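Home News Labs Hardware Opinion Newsletter

Tremville group puts two grippers through a kitchen that doesn't exist

3 min read

The most demanding kitchen in Tremville has no plumbing, no smell and no food. It runs on a workstation at the Figueiredo lab, where engineers have been using it since October to settle an argument over robot fingers.

The argument is between the lab's usual two-finger gripper and a challenger from Vanavero, a small supplier that would like to sell the lab a set of 14. Both were tried in simulation first, on the sensible grounds that a simulated cup costs nothing to drop.

By the end of the comparison the two grippers had attempted 2,697 grasps between them, on spoons, shakers, cups and the sort of small household clutter that looks easy until a machine reaches for it.

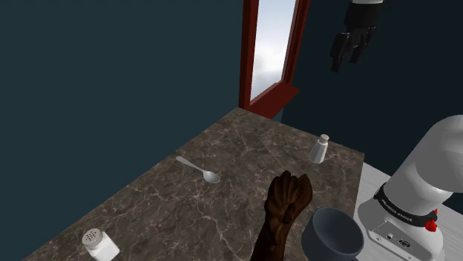
The Vanavero gripper won on cups. It has a wider opening and a softer closing routine, and it took hold of rims that the lab's own model tended to nudge along the counter like a cat with a grudge. On anything flat, the result went the other way. The challenger missed 155 spoon grasps, most of them by closing neatly on the air just above the handle.

"It is a very confident gripper," said Tiago Patrício, who ran the comparison. "It closes, it lifts, it carries nothing across the room and puts it down with great care."

Patrício's team also swapped camera positions partway through, which is where the tidy story fell apart. With only the fixed camera looking over the counter, the two grippers finished close together. With a second view from the wrist, the older model pulled ahead on shakers and the newer one got slightly worse. The lab spent an afternoon looking for a bug and found one, in a different program.

The current theory is that the wrist view rewards a slow approach. The Vanavero controller comes in fast and makes up its mind early, so a better look at the target arrives too late to be of much use. A version that pauses before closing has been written and is waiting its turn.

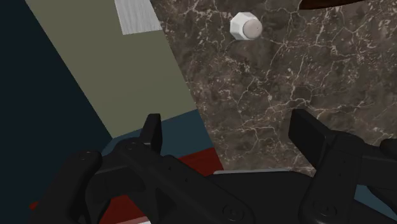 Wrist view, fingers open, with a small white object farther up the counter.

Vanavero disputes the spoon numbers. The company says its default settings were never meant for cutlery and has sent over a revised file with 23 changed values, one of which was the lab's own name, spelled correctly this time.

There is also the matter of Fanow, the software package that keeps score. It counts a grasp as a success if the object leaves the counter and stays up for a set time. Patrício says this has led to some generous marking, including full credit for a shaker that was wedged between a finger and the wrist and carried off upside down. Those runs are being rescored by hand.

The next round will use the revised settings, the slower approach and the same counter. Tests on a physical arm will follow, with real cups. The lab has bought the cheap ones.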